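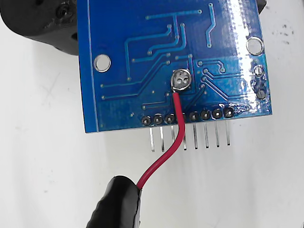

Reading Claims About Product Life
Handout 2, for the session of 27 Aug 2018
Guadalupe Trujillo

Last time we ended on the question of what a manufacturer means by "built to last ten years." I said I didn't think it meant very much. A few of you objected, so we'll take it slowly.

1. Lifetime figures

Almost every figure you see for how long a household device lasts is a projection. No company waits ten years before printing the box. They run a batch of units under harsh conditions for a short time, then multiply. The multiplying is where I start to get suspicious. It rests on an assumption that heat and hard use do the same damage as years on a shelf, only faster. Sometimes they do. Glue, rubber and solder age in different ways, and a test that speeds up one may hardly touch another.

Ask of any lifetime figure:
Who ran the test?
How many units, for how long?
What counted as a failure?
What happened to units that were dropped from the test?

The last one is usually missing from the report. Look in the footnotes first.

2. The Nukanel case

You have the Nukanel summary in the reading packet. The company tested 600 kitchen timers for 35 days and reported that 710 people in a separate survey were "satisfied with durability." The two numbers appear in the same paragraph, and a careless reader will join them up. They have nothing to do with each other. The survey went out to people who had owned the timer for less than a year. What would an unsatisfied answer even look like at that point? A timer that broke in its first month, I suppose, and those owners had mostly sent theirs back and were never on the mailing list.

Isauro Ochoa's reply (packet, second item) is kinder to the company than I am. He argues that the bench test was decent for its size and that the marketing people spoiled it. Maybe. I'd like to see the failure log before I agree, and it has not been published.

3. The town repair records

The Rirkstead repair desk kept slips for every item brought in, 2,183 of them by the end of the project. These get quoted a lot as proof that "things used to be made better," on the grounds that the older items were fixed more often than the new ones.

Think about who brings in an old radio. It's someone whose radio has already survived decades, and who cares about it. All the bad radios from the same year went in the trash long ago. The slips can't tell us about those. Compare that with a newer toaster, where the owner looks at the price of another one and doesn't bother.

There is a second problem, which is that "fixed" was written on the slip by the person doing the fixing — no one called the owners a month later. I don't accuse anyone of cheating. I only say it's a generous way to keep score.

4. Does any of this show planned failure?

The popular story says companies design things to die on schedule. I have read the Zepeda essay three times now and still can't find the evidence in it. A cheap part that fails early is just as well explained by somebody saving a few cents. Zepeda treats the two as the same. They may feel the same to the buyer, but they call for different remedies, and a law aimed at the first will miss the second.

Bodska's answer to Zepeda is no better. It says buyers "chose" short-lived goods. Chose from what, and knowing what?

For next time

Read Bodska, first half only. Bring one lifetime claim from a box or manual at home, copied out word for word with any small print. Write a half page on what you would need to know before believing it. Please don't write about batteries, we'll do those in June.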